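About Ekness Table

Ekness Table lends and sells tableware for small homes and shared kitchens. We began with one shelf of bowls in the back of the Pindier building, and today we keep 800 pieces in stock. Most of them are plates and bowls for daily use, because this is what people ask us for.

Our sets are not matched in the strict sense. A cream bowl can go with a brown plate, and a children's plate may sit in the same box with both. We choose by size and by how well the pieces stack, so that they fit in a narrow cupboard. Customers with more space can order from our second line, Adholm, where all 21 pieces have the same glaze.

Before a set leaves us, we lay it out on a table with a cloth, the same way it will be used at home. Every piece is taken in turn and checked at the rim and at the foot. A chip on the foot is easy to miss and it scratches the other plates — we do not send such pieces. After this the set is stacked again, with the large plates at the bottom and the bowls on top.

Bowls and plates on the teal cloth 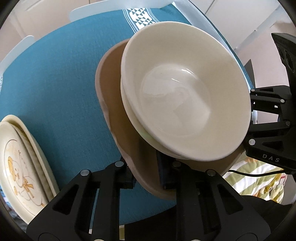
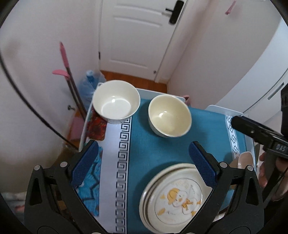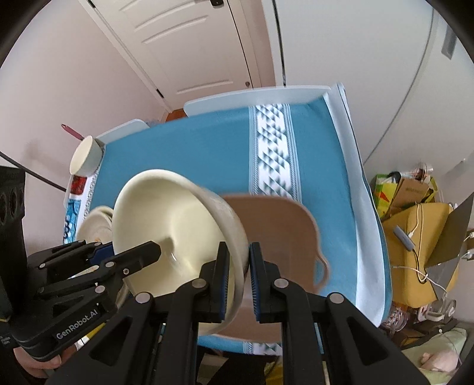
The rental service started in March, after many requests from the student houses on Quintero Street. You can keep a set for one term or for the whole year. Please return the pieces clean and dry, and tell us if something was broken. We ask a small fee for a broken plate, and nothing for the first one.

We also buy used tableware in good condition. Bring it to our counter or write to us first if you have more than two boxes. We can collect within 29 miles.

Our shop will be closed on 9th August for the yearly stock count. Orders made on that day are packed the next morning.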